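Unit 4: Planning the training load in youth swimming
Handout revised 21/08/2022, P. Lazăr

Read before the seminar. Bring your own squad log if you coach one.

4.1 Terms

Volume is the distance swum in a session or a week, in metres. Intensity is the effort at which it is swum. Load is the two taken together. A log that records volume alone says little about load, and most club logs do exactly this.

For this unit, intensity is scored by the swimmer on a scale of 1 to 10, half an hour after leaving the pool. Session load is that score multiplied by session length in minutes.

4.2 Weekly pattern

The Sketby squad log, supplied by Declan Kettle, covers one age group from January onwards. The highest single session load in it is 395. Note the following when you read it:

- Hard sessions are never placed on consecutive days.
- The main set is capped at 800 metres for swimmers under 14.
- Scores of 7 or above are followed by a technique session.
- Missed sessions are left out and not made up later in the week.

The last point is often ignored in practice. Adding a missed session to the next one raises the load sharply on a single day, and the weekly total hides it.

4.3 Tapering

A taper is a planned drop in volume before a meet. Intensity is held. Younger swimmers need a short taper, and for minor meets none at all. Compare the Kashindye and Joder plans in the reader - they reach similar weekly totals but place the rest days differently. 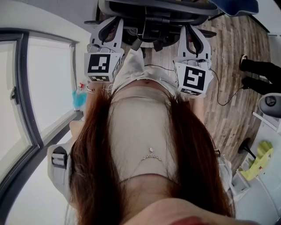
The Joder plan also cuts dry-land work in the final week. The Kashindye plan keeps it, at half length. Neither plan states how starts and turns are to be practised during the taper, and you should decide this before copying either.

4.4 Task

Using the Sketby log, work out session load for any two weeks. Mark the day with the highest load and state what you would change. One side of paper.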